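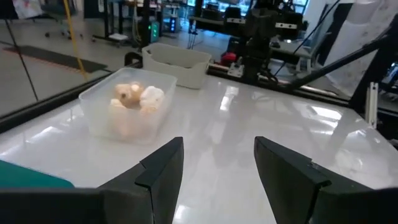

Why bother with see-through boxes when a lid and a label do the same job? The question came in on one of the feedback slips after the September course, and I have been turning it over ever since, so it seems a good place to begin.

Home Storage for Busy Households
Session 4: Soft toys, small toys and the bins they live in
Briltden Evening Classes, Room 2331
Handout revised 18/05/2025

The short reply is that a label works for the person who wrote it, and maybe for anybody else in the house who can read and is in the mood to. A child of three does neither. A clear or frosted container lets that child see a tan shape or a bit of a face through the side, and that is usually enough to tell them where the soft things go. It doesn't have to be perfectly clear – the cloudy kind does very well, and I rather like how it calms a full shelf down.

That said, I would never tell you to throw out the solid white bins you already own. They are lovely for things you don't need to spot from across the room, and a cutout handle is a real help when you are pulling one off a shelf with the other arm full of laundry. Keep one beside you while you sort and use it for whatever you can't decide on. We called this the "maybe bin" last session, and I see from the slips that the name has stuck!

Before you start
Clear a table, or a good piece of one. The floor is fine if your knees are fine, but most of us last longer standing up. A pale surface shows up beads, loose threads and the little plastic eyes that have come away from their owners. Please look for those eyes. Anything with a loose part goes in a mending pile straight away and stays out of reach of the little ones until it has been sewn.

Allow yourself 40 minutes. When the time is up, stop, even if you are enjoying it, and put what is left in the maybe bin.

Working through the pile
Tip everything out first. I know it looks dreadful. Then pick up one thing at a time and give it one of these homes:

Soft toys still being played with
Soft toys being kept for love (a small box, on a high shelf)
Hard toys and play food
Mending
Passing on

Pale toys are worth a special word. Cream and tan plush all runs together once it is heaped up, and a favorite can sit in plain sight for a week while the whole family hunts for it. Put the favorites in last, on top, face up.

Washing comes after sorting. Read the tag on each toy, and if the tag has gone, sponge the toy by hand and let it dry right through before it goes into anything with a lid.
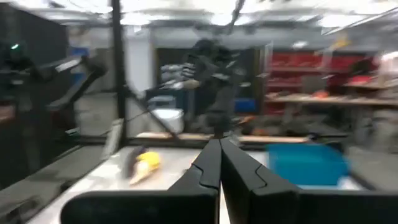
But what about the things that could be either? This was asked from the back row at the Barta session, about a squashy banana that belonged with the play food and also, very firmly, in somebody's bed. We spent a good while on it, and the room did not agree. My own feeling is that you go by where the child looks for it. If it gets cooked and served, it is food. If it gets cuddled, it is a soft toy, whatever it is shaped like.

Bright colors can do some of this deciding for you. A bright blue bin for play things that get used every day is easy to point at, and "put it in the blue one" is an instruction that even a tired grown-up can follow. Keep the color for one job only. I once had two blue bins on the go at home and we were forever looking in the wrong one.

Leave the everyday bin open, too. Lids are for storage, and on a bin that gets used from breakfast to bath time a lid mostly ends up under the sofa.

For next time
Do one pile at home, any size you like. Bring along the 9 things you found hardest to place, in a bag, and we will go through a few of them together. The Plorklow group did this and it was the jolliest evening of the course.

Spare bins can be borrowed from the cupboard by the door. Write your name on the sheet, please, and bring them back wiped.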